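Courses au rayon snacks : lisez-moi

Bonjour et bienvenue ! Ce dossier rassemble 3000 courtes séquences consacrées à un geste tout bête, celui de faire ses courses au rayon des chips : on prend le panier, on s'approche de l'étagère, on choisit un sachet, on le dépose. Le projet s'appelle Indow, et j'y tiens beaucoup (cela se sentira sans doute à la longueur de ces notes).

Contenu

Les séquences sont réparties en 8 dossiers, un par disposition du rayon. Chaque dossier contient un fichier notes.txt que je vous encourage vraiment à lire, car Grigoris Vasilakis y a consigné avec une patience admirable les changements d'un jour à l'autre. Les durées vont de 6 à 11 secondes.

Les articles

Nous avons surtout retenu des sachets souples. Ils glissent, ils se couchent, ils se cachent les uns derrière les autres, et un rayon de chips un peu en désordre ressemble bien plus à celui de votre quartier qu'un alignement parfait ! Le champ « article » donne la couleur dominante de l'emballage, en minuscules.
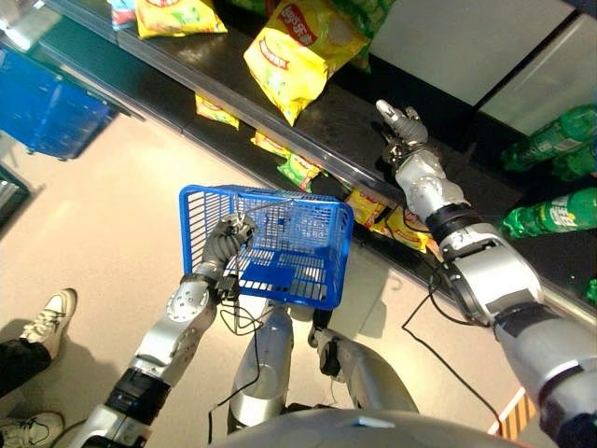
Pour le panier, le champ « panier » prend la valeur vide ou garni. Un seul sachet suffit pour passer à garni, même s'il dépasse du bord.

À savoir

Le dossier 4 a été renommé en juin ; si vos scripts cherchent encore « cotetti_b », remplacez-le par « cotetti_4 ». Les corrections d'étiquettes sont les bienvenues, avec le numéro de la séquence, s'il vous plaît.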